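Part 4: Making up the bed

If you've come straight from Part 3, the frame is bolted, the slats are in and the mattress has had its day to puff up. Good. I wrote this section after making up the Lirkavlow guest bed more times than I'd like to admit, so the order below is the one that works for me (your mileage may vary if your mattress is thinner than mine).

You'll need the fitted sheet, the top sheet, the throw and one pillow slip per pillow. Wash the lot first. New Sison sheets come out of the packet stiff as cardboard, and a warm wash sorts that out.

1. Pull the bed away from the wall, a hand's width or so. You can do it without moving the bed, but your knuckles won't thank you.

2. Find the label on the fitted sheet. On the Sison ones it's sewn into the bottom left corner, so it goes at the foot of the bed, on your left as you face the headboard.

3. Do the two head corners first, then the foot corners. Lift the mattress with your forearm and tuck the elastic right under.

Note: if the last corner won't reach, don't yank it! Take off the corner diagonally opposite, ease the sheet across, and start that one again.

4. Smooth from the middle outwards with the flat of your hand. I go round twice, and I still find a ridge at bedtime.

5. Lay the top sheet wrong side up, with the wide hem at the head, and tuck in the foot only. Fold the hem back over later so the nice side shows.

Caution: keep pins and safety clips away from the mattress cover. I tried them once in October to stop the sheet riding up and put a tear in it as long as my finger.

6. Now the throw. Mine's a dark teal one with a bit of fuzz to it, and I love the colour against a plain beige sheet. If you're only airing the bed for the day, leave the top sheet off and put the throw straight on the fitted one. Drop it in the middle in a heap, find one corner, and work outwards from there. Pick up a good thick roll of fabric when you move it, as a little pinch just stretches the pile.

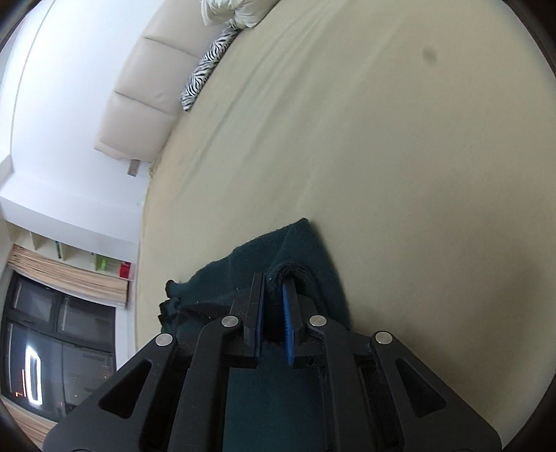 Once you've got one corner pointing where you want it, the other three are easy enough. Walk around to the far side and pull from there so you're not leaning across and creasing the sheet you've just smoothed.

7. Give the throw a quick once-over with a lint brush, always in the one direction. Dark colours show every speck, and a new one sheds for the first few washes.

Caution: no tumble dryer for the throw. Line dry it in the shade.

8. Push the bed back, slips on the pillows, done. Spare slats and the Allen key go in the Ekum bag under the bed, and Part 5 covers the bedside shelf.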